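June
By Naheed Janjua
4 shares | 2 comments

Cell notes, the two-arm book bench. Quick one, shift starts at 7. Re-zeroed both carriages on the long rail, then wiped down the aluminum and checked every screw on the black plates. Left arm was drifting at the wrist. Camera bracket, as usual. Snugged it, ran the shelf routine at half speed.

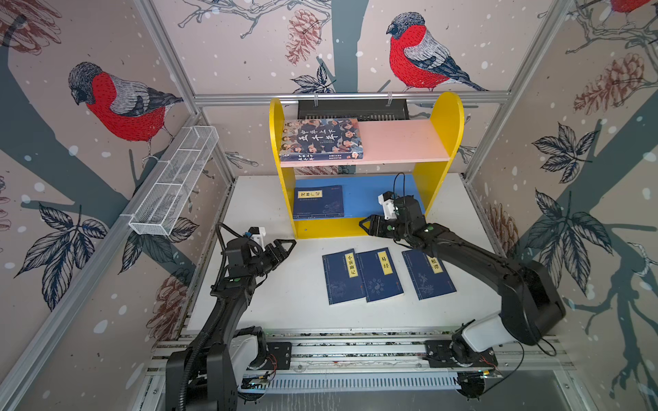
Evik wants to know why we don't just re-zero every morning and skip the bracket check altogether. Fair question. Zeroing fixes the rail, it does nothing for a loose bracket - you only get a nice accurate carriage with a crooked view on top. So both, please. Bracket first.

Next up was grip width. Thick paperback and the thin blue books need differnt settings, and someone had saved one over the other. Put them back as two files. 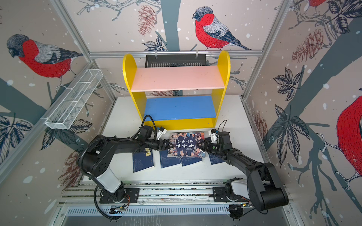
Closing force stays low for the paperback, covers crease easy. Cable check every 1000 cycles, the counter read 633 when I left. Look at the loops near the wrists and follow them all the way down. Spare finger tips are in teh Magsi drawer. Log it when you take one.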